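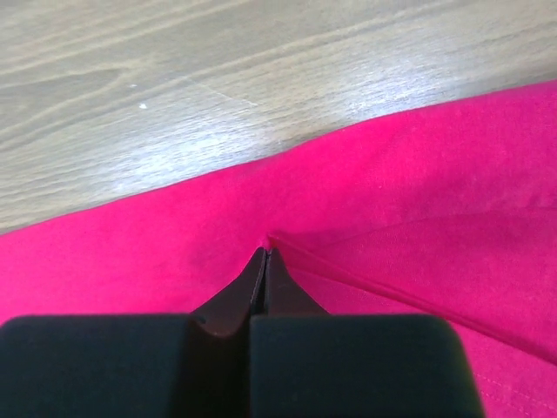
Keane House, ground floor
Floor and soft furnishings check
Checked by: Žofie Kadlec
Date: 8th August
Rooms covered: activity room, corridor, linen cupboard

Marks used: OK = no action. A = attention needed, see comment. N/A = does not apply.

1. FLOOR SURFACE

1.1 Boards level, no raised edges or lifting ends: OK
Comment: Walked the full length twice in socks and once in shoes. The board by the radiator that was reported last time has been refixed.

1.2 Surface free of grit, crumbs and dust: A
Comment: Small white specks on the boards in the activity room. Sweep before anything is spread out, not only at the end of the day. Grit under cloth marks the finish.

1.3 Scratches and wear: A
Comment: One faint streak across the grain. Could not feel it with a fingernail. Leave alone and look again in October. Do not use the Relus filler stick on it, the colour is too dark for this floor.

1.4 Floor dry and not slippery: OK
Comment: The light comes off the boards strongly and hides small spills. Check from the door side and from the window side.

1.5 Cleaning product correct for the finish: OK
Comment: Coltum floor soap, 28 ml to the bucket. Wagner had been using more. The bucket now has a line drawn on it.

2. FABRIC ON THE FLOOR

2.1 Cloths and covers lie flat, with no ridges at walking points: A
Comment: The pink cloth lies mostly flat but has gentle rises in it. Fine for sitting and sorting. Anyone walking across should go round. Smooth it from the middle outwards.

2.2 Edges neat, no fraying or loose threads: OK
Comment: Top edge of the pink one is clean. Two of the older grey cloths have loose threads at the corners and have gone to Érica for mending.

2.3 Fabric clear of doorways and the fire exit route: OK
Comment: Keep the strip of bare floor on the corridor side. It was covered at the last check.

2.4 Fabric clear of heaters and sockets: OK

2.5 Cloths picked up and folded when the activity ends: A
Comment: Three sessions in July left cloths down overnight. Whoever signs out of the room is responsible for this. Fold in half lengthways first, shake outside, then shelve.

3. LINEN CUPBOARD

3.1 Shelves fixed and not overloaded: OK
Comment: Bottom shelf tightened.

3.2 Heavy items below waist height: A
Comment: The Gosteseo blankets had been put on the top shelf again. Moved down.

3.3 Stock matches the list: A
Comment: List says 88 items, counted 86. Two small covers missing. Omar Ghanem to ask the Thursday group's leader, and I will check the laundry bags.

3.4 No damp or smell: OK

4. CORRIDOR

4.1 Lighting working: OK

4.2 Mats have non-slip backing: OK
Comment: The one outside the toilets is getting thin at one corner. Replace before winter.

4.3 Nothing stored against the walls: OK

ACTIONS

Sweep before laying cloths: all staff, from today
Mend grey cloths: Érica Frota
Trace missing covers: Omar Ghanem
Recheck floor streak: Žofie Kadlec, October
New corridor mat: Wagner Bezerra

Copy to Raíssa Arruda, office extension 352.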